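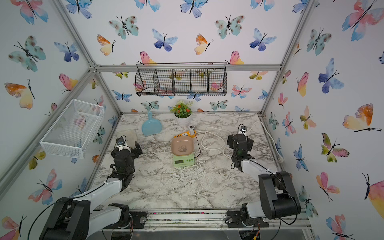

# Does the wallpaper really have to match the "mood"?

I've been reading decorating advice since November, mostly because my hallway is ugly, and I'm starting to doubt most of it.

Take the color quiz on the Wekel site. I answered all of it truthfully and was told I'm a "quiet coast" person. My neighbor Mwangi Langat took it, gave nearly the opposite answers, and he's quiet coast too. Quiet coast happens to be the line they had on sale.

Then there's the idea that busy prints make a small room feel smaller. Says who? I've seen this repeated on every blog and not one of them tells you how they know. My grandmother had big red poppies in a bathroom you could barely turn around in, and I remember it as the nicest room in the house. Butterflies, poppies, parrots – put up what you like.

The prices bother me more. Plemance wants 106 dollars a roll for paper they call "breathable." I asked the store what that meant and got a brochure. The Andum rolls on the next shelf were much cheaper and felt the same to my thumb, which I admit isn't a lab test.

My quote for the hallway came to 446 dollars with labor, and 200 of that was "wall preparation." The walls were painted last year. I've asked for a breakdown and I'm still waiting.

If anyone has lived with the cheap stuff for more than a couple of winters, tell me whether the seams lifted. I'd trust that over another quiz.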